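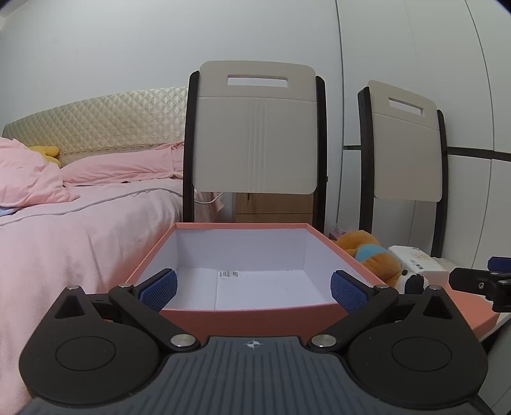
Espace jeunes voyageurs

Comment fonctionne la location d'un camping-car ?

Un camping-car est un véhicule dans lequel on peut rouler, manger et dormir. Beaucoup de familles n'en possèdent pas. Elles préfèrent en louer un pour les vacances, c'est-à-dire payer pour l'utiliser pendant quelques jours, puis le rendre. L'agence Trurkside a préparé cette page à l'intention des enfants de 8 à 12 ans qui s'apprêtent à partir avec leurs parents.

Qui peut louer ?

Seul un adulte peut louer un camping-car. Il doit présenter son permis de conduire et une pièce d'identité. Il signe ensuite un contrat : c'est un document qui indique ce que l'agence promet de fournir et ce que la famille promet de respecter. Les enfants ne signent rien, mais leur nombre est inscrit dans le dossier. Chaque voyageur doit en effet disposer d'une place assise avec ceinture de sécurité.

Qu'est-ce que la caution ?

La caution est une somme d'argent que l'agence garde en réserve pendant le voyage. Si le véhicule revient en bon état, elle est rendue en entier. Si une vitre est cassée ou si un rétroviseur manque, une partie de cette somme sert à payer la réparation. On peut la comparer au jeton que l'on laisse à l'accueil de la patinoire en échange des patins.

Que se passe-t-il le jour du départ ?

La famille est reçue par un membre de l'équipe, le plus souvent Mme Aliki Kokkinos ou M. Mudassar Jatoi. Ensemble, ils font le tour du véhicule et notent chaque rayure sur une feuille appelée « état des lieux ». Vient ensuite la visite de l'intérieur : les lits, le réfrigérateur, le réservoir d'eau propre et celui des eaux usées. Il faut compter environ 4 heures entre l'arrivée à l'agence et la première nuit à l'étape de Wisville, courses comprises.

Les enfants peuvent poser des questions pendant la visite. Celle qui revient le plus souvent concerne les toilettes — oui, il y en a, et oui, il faut les vider.

Les règles à bord

Pendant que le véhicule roule, tout le monde reste assis et attaché. Il est interdit de se lever pour prendre un goûter ou de s'allonger sur un lit, même sur une petite route.
Les placards doivent être fermés avant chaque départ.
On n'utilise jamais la cuisinière sans un adulte.
L'eau du réservoir est limitée : on ferme le robinet pendant le brossage des dents.

Où peut-on dormir ?

On ne s'installe pas n'importe où. Il existe des campings et des aires réservées aux camping-cars, où l'on trouve de l'eau et parfois de l'électricité. Certaines communes interdisent le stationnement de nuit ; des panneaux le signalent. En décembre, plusieurs aires sont fermées, et les parents doivent se renseigner avant de prendre la route.

Le retour

Le véhicule est rendu propre, avec les réservoirs d'eaux usées vidés et le plein de carburant fait. On compare alors son état avec la feuille remplie au départ.

Petit vocabulaire

Capucine : partie située au-dessus de la cabine, où se trouve souvent un lit.
Cale : pièce que l'on place sous une roue pour mettre le véhicule à niveau.
Auvent : toile tendue à l'extérieur pour se protéger du soleil ou de la pluie.

Texte : Polyxeni Drakos. Relecture : Ita Fitzgerald.
Page mise à jour le 2021-11-08.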